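About Nititix

Nititix helps small garment shops and laundries decide whether to buy automation. Most of the time we tell them to wait. Thanakorn Ongart started the firm after sitting through one sales pitch too many, and we still don't sell machines or take a cut from anyone who does.

We want to see a robot handle ordinary clothes on ordinary plastic hangers before a client signs anything.
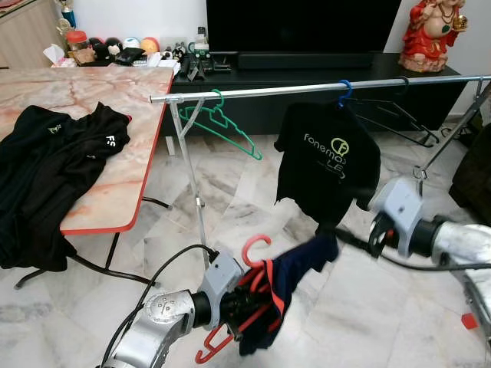 Two arms at the rack, one with a hanger and one at the hem of a T-shirt.

A quote usually covers the arms. It rarely covers grippers, spare cables, floor space or the hours your staff will spend standing next to the thing. At Codley, a uniform rental shop, the supplier's plan assumed 800 pieces a day. We worked the budget again at 600 and the payback date slid so far that the owner kept her money. Swanson went ahead, with two arms and a service contract we had cut down from 23 pages. We'll review that one in March and we aren't promising anything.
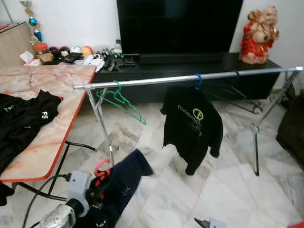

What We Look At

Hanging up a shirt sounds easy until you try to put a price on it. Our Avau worksheet asks what happens when cloth bunches or hangs crooked, who fixes it, and what that person costs per hour. If a vendor can't fill it in, we leave the line blank and show you the blank.

Worksheet last revised 18th January.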